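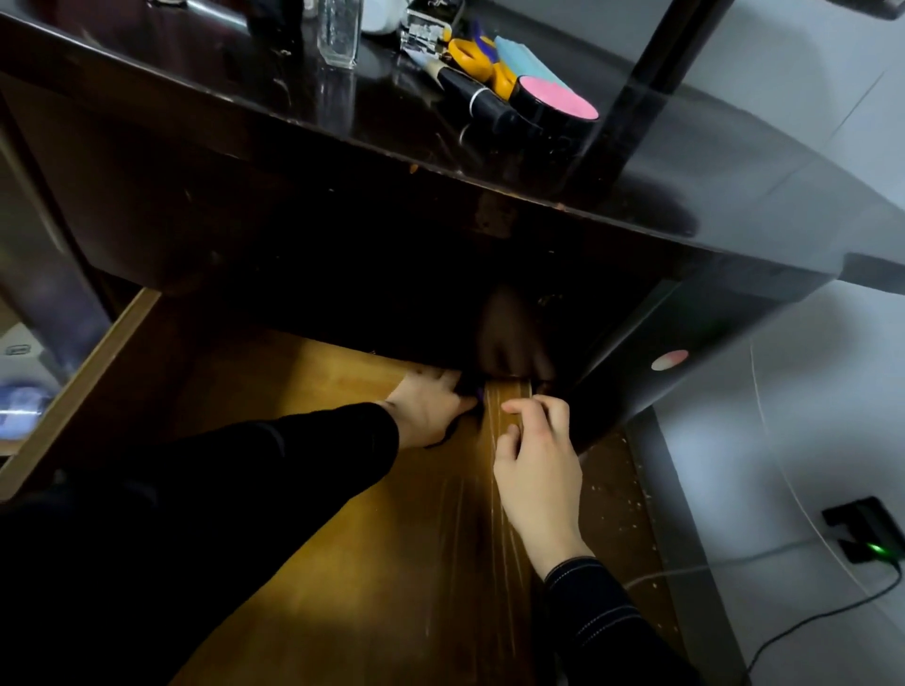 Residents of Oltgate who have a desk or dresser with a stuck drawer can get help with it this month at the Gikiswood repair room, which has added old furniture to the list of things it takes in. The room used to handle only lamps, radios and small appliances. Most of the early requests have been for desks, and most of those concern the drawers: a dark brown desk with a scuffed front and a lighter wood drawer, a narrow strip running down its center, is typical of the work. Crumbs and specks collect on the drawer floor, and few owners think to clean there.

Mal-soon Hyun, who runs the furniture table, said people often bring in a desk expecting to be told it needs a new drawer. "Usually it needs an hour," she said. "We empty it, brush it out, look at the runner and put wax on it. If the strip is split we glue it — that takes overnight."

The repair room took in 26 pieces of furniture in March. Two were sent back as too damaged to fix. The rest went home with their owners, among them a writing desk from the former Joubert stationery shop that had been in storage for years.

Repairs are free, but owners pay for parts. Anyone bringing a desk is asked to clear the top and empty the drawers first, scissors and staplers included. Large pieces can be looked at in the owner's home within the town limits.

The next furniture session is April 17, 2018, in the hall at 84 Visora Street. Places are limited and can be booked at the front counter. Parking is behind the building, and the side door will be open for carrying furniture in.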